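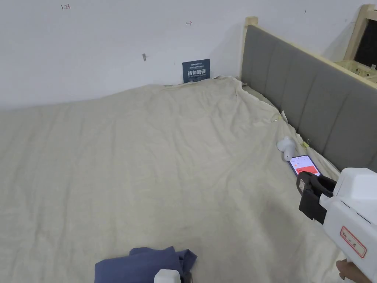 Rumex › Company › About us

Search products, manuals Go

Who we are

Rumex makes a hand-held gripper kit and sells the service that goes with it. A person holds the gripper by its handle and does an ordinary job at home speed: picks up a phone from a bed, moves a shirt, straightens a sheet. The kit records how the hand moved and how the fingers opened and closed. Our customers use these recordings to teach robot arms to do the same jobs.

We are a small company and we work from two floors of an old furniture showroom in Nundmont. The showroom was a lucky thing for us. When we took the lease we needed bedrooms, kitchens and a hallway with a shoe rack, and a good part of that was possible to arrange with very little building.

How it began

The company was started by Costel Onu, who before that repaired packing machines for 11 years and did not think much about robots. A customer asked him to make a lighter handle for a gripper that tired the wrist. He made it in June, on a kitchen table, and the customer ordered more. The first kit we sold under our own name was called Iordache, and some of those are still in use. We still repair them if you send them to us, but we do not make the old finger pads any more, so please ask before you post anything.

The kit we sell now is called Hurnido. It was designed again from the beginning, mostly because of what people told us about the Iordache: too heavy at the front, and the screws came loose.

What is in the Hurnido kit

Each kit has 2 grippers, left and right, so that jobs with two hands can be recorded together. You also get a charger, a carrying case, one spare set of finger pads and the printed manual. The manual has 73 pages. We know this is long, but the first nine are enough to start with and the rest is for when you have a question.

The software comes with the kit and works on a normal laptop. There is no yearly fee for it. If you want us to store the recordings for you, this is paid separately, by the month.

What we do as a service

Not every customer wants to do the recording with their own staff. For these customers we do it in our rooms. You send us a list of jobs and, if you like, the objects. We prepare the room, our operators do the jobs, and we check each recording before it goes to you.

Bedroom work is the part people ask for most at the moment. Cloth is difficult. A cup has nearly the same shape each time you come to it, and a sheet has never the same shape two times, so a robot needs to see very many of them. Small things lying on a bed are also difficult, for the reason that they sink a little in the folds and the fingers must come at a good angle. Our current bedroom list has 191 jobs. It covers making the bed, folding clothes, and clearing small items such as phones, clips and tags from the bedding.

We ask our operators to work in a natural way. If they miss an object the first time, they try again, and we keep this recording and mark it. Many customers tell us the second try is useful to them — please say on your order form if you prefer not to receive these.

What we do not do

We do not build robot arms and we do not sell them. We can advise which arms the Hurnido fingers will fit, and there is a list of these on the support page. We also do not record in private homes unless the people who live there have signed our form, and we do not sell one customer's recordings to another.

The people

Our operators come from many kinds of work, among them hotels, sewing and home care. No technical background is needed. Training takes four days and is paid. A shift has a break after every 79 minutes of recording. This was the operators' own choice, after we tried several longer and shorter times, and it is written in the contract now.

Costel still does the final check on the handles and answers a part of the support mail himself. His answers are short. Please do not take it as unfriendly.

Visiting and trying the kit

You can come to Nundmont and try the Hurnido before you buy. A visit takes a morning or an afternoon, and it starts at 9:30 am or at 1 pm. You will hold the gripper, make a few recordings and take the files home with you. Bring your own objects if you have something special in mind — bedding, tools and toys are all fine. We only ask that you bring no liquids near the grippers, as they are not sealed.

If you cannot travel, we lend one kit at a time for two weeks. You pay the shipping to us and we pay it back to you if you order. There is usually a short waiting list for the loan kit, so write early.

3 comments · 14 shares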